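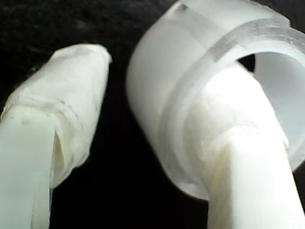 Ilze Laur wrote in to say that a ward map is a small matter, that most residents of Drurthorpe could not name their ward if asked, and that a column which spends its space on boundaries is avoiding the harder question of who is fit to sit on the council. I accept the first two points. The third gets the order of operations wrong. Voters in a ward choose among the people who stand in it, and the people who stand in it are decided to a large degree by where its edges run.

The proposal before the council would reduce the town from ten wards to 8 and redraw every boundary in the process. The stated goal is equal population. That goal is sound, and the current map fails it. The Bratgate ward has grown steadily since the old rail yard was opened to housing, while the two river wards have lost residents over the same period. A vote cast in the river wards now carries more weight than a vote cast in Bratgate. No one on either side of the debate disputes this.

The dispute concerns method. The draft map takes the existing wards as a starting point, merges the smallest ones, and shaves blocks off the largest until the numbers come within tolerance. This is a common procedure and a cheap one. It also has a known defect, in that the errors of the old map are carried into the new one. If the line along Mill Street was drawn badly the first time, it will still be bad after 325 households have been moved across it.

Those 325 households are the part of the plan that has drawn the most attention, and the attention is deserved. They occupy the strip between Mill Street and the canal. Under the draft they would leave Bratgate and join the new North River ward. The strip has no direct road into North River. A resident who wanted to attend a ward meeting would leave the ward, drive through Bratgate, and enter North River again from the east side. The draft describes the new ward as contiguous. In the geometric sense it is, by way of the water.

Contiguity by water is lawful in many places and is sometimes unavoidable. Drurthorpe is not an island town, however, and the canal has one footbridge, which has been closed for repair since spring. A standard that treated two areas as connected only where a public road or open path joins them would have ruled this line out at the first stage. Several towns of similar size use such a standard. It adds perhaps a day of staff work.

Revathi Iyer, speaking for the draft at the October hearing, argued that every map moves someone and that any group moved will object. This is true as far as it goes. It does not tell us which group should be moved, and the choice is open to testing. At the same hearing Remo Berchtold presented an alternative that uses the Lopes Road line in place of Mill Street. It moves fewer people, keeps the canal strip in Bratgate, and meets the same population tolerance. The council thanked him and took no questions.

I have gone through the Berchtold map in some detail and it is not free of faults. Its southern wards are long and thin, and one of them would split the service area of the Lopes branch library in two. The library question does not matter for voting, but it matters for the ward budgets, which are tied to facilities inside the line. A member whose ward holds the building pays for the roof, and the member next door, whose residents use it just as much, does not. The budget rule should be changed in any case. Until it is, map drawers have to work with it.
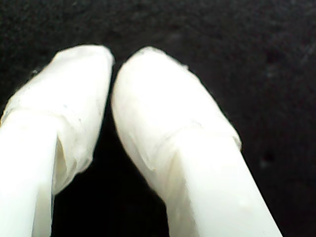

The council's second argument is the calendar. Filing for the spring election opens soon, and candidates need to know which ward they live in. Staff have said that a new draft would take too long. I would find this more persuasive if the first draft had not sat unread for most of the summer. The posted schedule shows the population tables complete in June and the first working session in late September. A delay inside the process has become a reason to cut the public's part of it.

There is a middle course. The charter lets the council adopt a map for a single cycle, with a mandatory review before the next one. Pavithra Raju raised this option in writing, and I have yet to see a reply. A one-cycle map could use the draft lines everywhere except the canal strip, which would stay where it is. Bratgate would then sit slightly over tolerance for one term. The excess is minor next to the imbalance that voters there have lived with for years, and the review would force a decision on the record.

The objection to a one-cycle map is that temporary lines tend to become permanent. This is a fair objection. The present map was itself adopted as an interim measure. The remedy is a hard expiration date in the ordinance, so that the lines lapse if no review is held and the matter goes to the county to draw. Councils dislike giving work to the county. That dislike can be put to use.

A word on the petition. It carries roughly 300 signatures, and its opponents have pointed out that some signers live outside the affected area. They do. A ward line affects the people on both sides of it, and a resident of North River has good cause to care who is added to North River. Signatures from outside the strip should be read as evidence of a wider interest.

What I would ask of the council at its next meeting is narrow. Publish the tolerance figures for both maps in the same table. State whether contiguity by water was a deliberate choice or a product of the software settings. Answer the Raju letter. Two of these could be done by a clerk in an afternoon, and the third requires only that a member put it on the agenda. The deadline for agenda items is noon on the day before the session, and the form is at the front desk of the town hall.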